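THE PENDULUM IN THE STAIRWELL, OR WHY HEAVY THINGS DON'T HURRY

I have argued with my neighbor Raimo Saarela about gravity for longer than either of us has argued with our wives. Raimo holds that heavy things fall faster because they want it more. He once ran a feed store in Dredport, where he dropped a great many sacks, and he considers this a research career.

My own education came from a school stairwell. Our physics teacher, Ulla Leinonen, hung an iron weight on a wire from the top landing and let it swing for the whole of November. We timed it with a kitchen clock. Then she took the iron off and put on a block of pine of the same size, and we timed that. The clock couldn't tell them apart, at least until the air had slowed the pine down. Half the class blamed the clock.

I think she had the right idea and most textbooks have the wrong one. They open with a formula, and the student learns to feed it numbers the way you feed coins to a parking meter. You get your time, you walk away, and you have no idea what is inside the box.

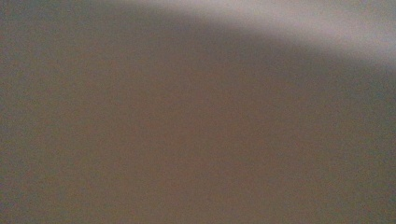 Why does a heavy weight swing no faster than a light one? Gravity pulls harder on the heavy one, but the heavy one is harder to get moving by exactly the same proportion, so the two effects cancel.

That word "exactly" ought to keep people up at night. Pull and stubbornness are two different properties, and there was no obvious reason for them to match. People have been checking for centuries, with better and better equipment, and the match keeps holding. Raimo says this shows a lack of imagination on the part of the equipment.

What bothers me is how quickly we hurry students past it. My grandson's workbook gives the matter 5 lines, then asks him to find the weight of a 200 kilogram crate on the Moon. He can do it, too. He gets the answer in newtons and has never wondered why the crate and his shoe would land together up there.

I'd trade every crate in that book for one wire and a tall stairwell. Raimo agrees about the stairwell. He would like to use it for sacks.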